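About Jastness

Home / About / Who we are

We take old computers apart. Robots do the first half, people do the second. Been at it out of a rented bay in Keston long enough that the landlord stopped asking what the noise is.

Small shop. Two arms, one long bench, a lot of bins. Schools, clinics, town offices and the odd law firm send us desktop machines they're done with. We pull the drives, pull the processors, sort the metal, write down every serial number and send back a list. Drives get wiped or shredded, your choice, tell us up front please.

What we're known for (sort of)

If you found this page you maybe searched for the Jillby job. People do. Customers ask about it on the phone before they ask about price, so it's going on the About page where it's easy to find. We'd want to know the same about anybody handling our drives.

Jillby was a batch of 206 desktops from one client. Mostly the same model, a few older ones mixed in that weren't on the sheet. Arm two was on drive pulls. On Monday, May 20, 2019, a bit after lunch, it closed on a drive that was still held by its carrier on one side, lifted, lost it, and swung back to the bench for the next one as if all was well. Drive went over the side. Arm logged it as a good pick. Then it logged another. And another.

By the time somebody looked at the bin instead of the screen, the log said 21 drives and the bin had 17. So 4 drives short. On a job where the whole point is not losing drives.

No one was hurt. One of our people had walked past on that side a few minutes before, inside the tape, with the arm running. That's the part that still bothers us more than the drives.
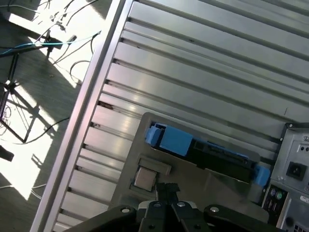
All 4 drives turned up the same afternoon. Three under the bench, one in a box of cable. Serials matched. We called the client before we'd found the last one, which was not a fun call, and they were decent about it. They sent the rest of the batch anyway.

What went wrong, short version

Grip check was by finger position only. If the fingers stopped where a drive should be, the software said "got it." A carrier tab is close to the same width. So is a drive sitting crooked. It never checked again after the lift.

The older machines used a different plastic carrier with a stiffer clip. We'd taught the arm on the other kind. Nobody told it, nobody told us, we didn't look.

The safety zone was tape on the floor. Tape doesn't stop an arm. It doesn't stop a person carrying a box either.

And we were in a hurry. Had a truck coming. Arm two had thrown 6 slip warnings that morning and we cleared every one of them from the screen and kept going. That's on us, the arm did what it was set up to do.

What we changed

– Arm weighs the part after the lift, before it moves sideways. No weight, full stop, light comes on, a person goes and looks.
– Bin sits on a scale too. Log and bin have to agree or the cell won't restart.
– Two slip warnings in a shift and the cell locks. Needs a key. Yesenia has the key. Yesenia is not easy to get the key from.
– Real fence with a gate switch. Open the gate, arm stops. We tested it every morning for the first month and now it's every Monday, plus after any work on the wiring.
– First machine of every new model gets done by hand, slow, and someone writes down how the carrier comes out. Adds a bit to the quote on mixed batches. Sorry, not changing it.
– Raised lip down both sides of the bench so a dropped part stays put. Cheapest fix of the lot, should of had it from day one.

The load check went in first. The fence took until December, the first one we ordered came in the wrong height and had to go back. We ran arm two at crawl speed the whole time with one person standing at the stop button. Slow summer.

Has it dropped anything since? Yes. Arms drop things. It stops when it does, and the log says so. Ask for the stop log on your batch and we'll send it along with the serial list, no charge.

Who's here

Yesenia Rengifo started the company and runs the floor. She used to fix packing lines and still hates them. She wrote most of the grip check, the bad one and the new one, and asked for that to be on this page.

The rest of the crew is on the benches, plus a driver. We don't do staff photos.

Ñahui is our tracking software, named by the person who built it. It prints the lists you get. If the Ñ shows up as a weird box in your email thats your mail program, the list is fine.

Visiting

You can come watch your own batch being done. Call first. Closed shoes, hair tied back, you stay outside the fence and so does your coffee. If the light is on we're stopped and you'll be waiting with the rest of us.

Working with us

We take desktops and small servers. No laptops at the moment – glued batteries, we don't want a robot near those until we've worked out a way we like. No monitors, no printers, please stop leaving printers at the door.

Quotes usually go out in a day or two. Send a count, the models if you know them, and say if the batch is mixed. Really, say if it's mixed.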